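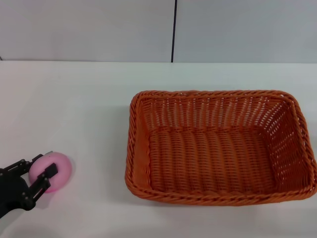
Milagros Herrero objected after the first session that a basket is the one thing in her house that does work, and that we had spent an hour running it down. She throws things in, the floor is clear, and she gets on with her evening. Fair enough. The notes below are my attempt to answer her, and I have left her objection at the top so that you can hold me to it.

Household Order and Its Claims
Handout 2: The open basket
Annelies Eder, Zumville evening program

What is being claimed

Most advice on tidying up small toys comes down to a single instruction: get a basket, put it where the mess is, put the mess in it. The Gaseck booklet, which several of you brought along, spends most of its pages on this and calls it a system. I would ask you to read it again with a pencil and mark each sentence that tells you something you could check. My own copy has very few marks.

Three separate claims tend to get bundled together, and they should be pulled apart.

First, that a basket makes it faster to clear a surface. I think this is true, and I don't know anyone who disputes it. One open top is quicker than a drawer, a lid or a shelf with things lined up on it.

Second, that a basket makes it faster to find something later. This depends almost entirely on what is in it and how deep the pile goes. A pink ball in an otherwise empty basket is found at a glance. The same ball under a week of other toys is found by tipping everything out, and then you have the mess back.

Third, that a basket teaches children to tidy up. The booklet says so twice and offers nothing in support. It may be so. It may also be that children who are asked to tidy up learn to tidy up, whatever the toys go into.

The Gostden figures

You will have seen the household survey passed around in the reading. It covers 132 homes, and the summary says that homes with open baskets were "more orderly." Before you quote that in your written work, look at how order was judged. Each household scored itself. The people who had recently bought baskets knew they were being asked about baskets. There is no score from before the purchase, so we cannot tell whether baskets made homes tidier or tidy people bought baskets.

I am not saying the result is wrong. I am saying it would look the same either way, and a result like that should not move you very far.

The follow-up is weaker still. It was done after 6 weeks, by which time a good number of households had dropped out, and the report doesn't say how many or which ones. If the people who gave up on their baskets were also the people who didn't return the form, you can guess what that does to the average.

Woven sides: for and against

The baskets we are discussing are the common sort: rectangular, rounded corners, a thick twisted rim, orange-brown weave. The catalog copy says that the weave "lets toys breathe." I have no idea what a toy would do with the opportunity. There are better things to say for it.

For: light gets through an open lattice, so you can sometimes tell from the side whether there is anything in there. A braided rim gives you something to take hold of.

Against: whatever fits through a gap will go through a gap. Beads, crumbs, the small parts of larger toys. Anything with ridges on the bottom collects grit, and a woven floor is all ridges. Wiping one out is slow work. Turning it upside down outdoors is better, and I would do that before anyone sells you a liner.

A soft ball or a foam ring is well suited to a basket like this. Neither has corners or loose parts. Please notice that nearly every picture in the advice literature uses toys of this kind, and ask yourself what the basket would look like with a jigsaw in it.

What a clear surface shows

The other half of the promise is the bare tabletop. Clear it, we are told, and the room feels calm. Perhaps. What I notice when I clear a white surface is everything the clutter was hiding: a scuff, a speck, the dark line where two pale panels meet. None of it matters much. But if you were told that emptying the surface would finish the job, you may feel cheated, and go and buy another product to deal with that.

A small smudge can be tried with a damp cloth. If it stays, it is a mark on the finish and you can leave it alone. A seam between panels wants a soft brush along its length, lightly. I would not use a knife blade, although the Alcaraz leaflet suggests it. 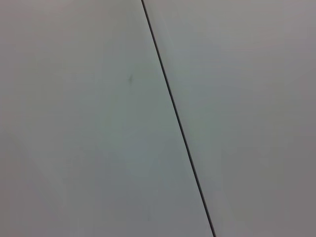 A test you can do at home

I would rather have one week of your own notes than another survey. It takes a minute or two a day.

Choose one basket and one surface. Empty both. Write down what you intend the basket to hold, in plain words. "Toys" is too wide. "Soft toys that fit in one hand" is usable.

Each evening, at the same time, put away whatever is on the surface. Anything that doesn't match your description goes somewhere else, even if the basket is right there. Most people fail at this on the first night, and that is worth writing down.

On the last evening, ask someone else in the house to fetch a particular item. Time it. Then look at the bottom layer and note what has not been touched all week.

Keep a record of how often you put something in for want of a better idea. I suspect this is what baskets are mainly for, and I would like to be shown otherwise. Do not tidy the basket before you write it up. I can usually tell.

Back to the objection

Milagros is right on the first claim and I concede it fully. Her floor is clear and it was not clear before. Where I part company with her is on calling the job done. The sorting has been put off, and it will have to be paid for by whoever next wants the ring and gets an armful of everything else.

If nobody ever wants the ring, of course, the cost is never paid. You might then ask why it is being kept.
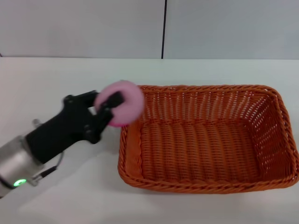

Should balls and rings go in the same basket?
If they are used together and the basket is shallow enough to see to the bottom, I see no reason to split them up. I would only separate them once someone has had to dig.

Does a bigger basket help?
It postpones the moment when you notice it is full. Whether you count that as help is up to you. I don't.

For next time

Bring your week of notes, even if they are patchy, and a written answer of no more than 300 words to the following: which of the three claims does your own week support, and what would have changed your mind? Do not cite the Gaseck booklet unless you can say what it is based on. We start with lids.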